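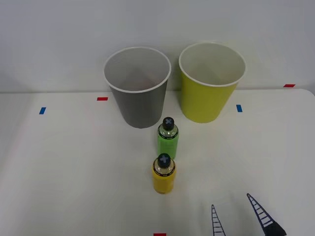

How to Run a Coffee Cupping at Home Without Losing Your Friends

A cupping is a tasting where you slurp coffee off a spoon and say "stone fruit" with a straight face. Cafés charge good money for it. You can do it at your own kitchen bench with a kettle, a set of scales and a few people who owe you a favour.

I learned from Hildegard Brandes, who used to run the Wednesday sessions at Rosser and could silence a room by putting down her spoon. Most of what follows is hers. The shortcuts are mine and she would not approve of them.

What you'll need

3 different coffees, whole bean, ideally roasted within the last month
Bowls or heavy glasses, all the same size, 2 per coffee
A grinder
Kitchen scales
A soup spoon for each person
A jug of hot water for rinsing spoons
A mug each for spitting into, preferably one you can't see through

Choosing the coffees

Go for contrast. Three washed Colombians from neighbouring farms will teach you humility and very little else. Try a bright African coffee, something chocolatey from Brazil, and whatever the supermarket had on special. The cheap one is useful. At least one guest will prefer it, and it's good for everybody to find that out.

Setting up

Stick a scrap of tape under each bowl with the name of the coffee on it, then get someone else to shuffle them while you're out of the room. Weigh 11 grams of beans into each bowl and grind each lot separately, a bit coarser than you would for filter. Run a few spare beans through the grinder between coffees and throw them out.

Before any water goes in, everyone sniffs the dry grounds. Write something down, even if it's only "shed".

Pouring and waiting

Boil the kettle, let it sit for a minute, and pour 200 grams of water into each bowl, making sure all the grounds get wet. Start a timer and leave the bowls alone for 4 minutes. This is the hardest part for anyone called Dad.

Breaking the crust

A cap of grounds will have formed on top. Put your nose close, closer than is dignified, and push through it with the back of a spoon. Give it 3 gentle strokes. Rinse the spoon, move to the next bowl, and when they're all broken, skim off the foam with two spoons.

Tasting

Wait another 7 minutes or so help you, you'll burn your tongue and everything will taste of regret. Then slurp, hard. Rinse your spoon between bowls. Go round again as the coffee cools, when the flavours separate and the bad ones run out of places to hide.

Keep quiet until everyone has written their notes. My neighbour Arsen Holovko once said "banana" out loud at the first bowl and we all tasted banana for the rest of the afternoon.

Lift the bowls, read the tape, and tip the grounds on the garden. They're no good in the sink.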